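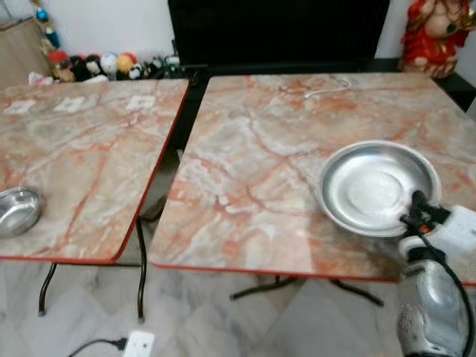
My sister called on the 22nd February to tell me our aunt had left me the soup stall. She'd left her the car, which runs, so you can guess who sounded happier.

I hadn't made soup since I was a kid standing on a crate in Malabanan, stirring whatever I was told to stir. But I had 30 vacation days saved up at Nustance (I do their invoices, don't ask) and a boss who was sick of reminding me to take them. So I packed one bag and got on the bus.

The stall was smaller than I remembered! Same green awning, same drawer that sticks. In the drawer was a notebook, and in the notebook was every soup she ever sold, except the one people came for. For the ginger one she'd written "you know how this goes" and underlined it.

I did not know how this goes.

The first batch tasted like hot pencil. The second was better, and I sold a few bowls to men from the Standel ferry who were too cold to be picky. One of them drank it down, looked at me kindly and said, "She used to be meaner with the salt." I wrote that in the notebook, right under her line.

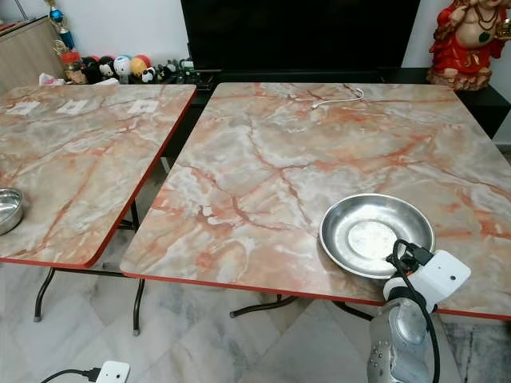
After that I started asking everybody. The woman from the fabric shop said there was burnt onion in it, definitely burnt, on purpose. A boy said it smelled like oranges, and his grandmother told him to hush, and then she said well, maybe a little peel. The bus driver swore there was no ginger in it at all (I threw him out of the investigation).

By the end of February the page was full and I'd started writing up the sides. I burned the onions. I peeled an orange. I was mean with the salt. And it still wasn't hers, but a lady waiting for the Lirnelov bus finished hers standing up and came back for another, and I had to go behind the awning for a minute and pretend to look for napkins.

My sister called that night to ask when I was coming home. I told her I had nine days left, and could she maybe drive down and bring my other shoes? She said the car was making a noise. I said bring it anyway, there's soup.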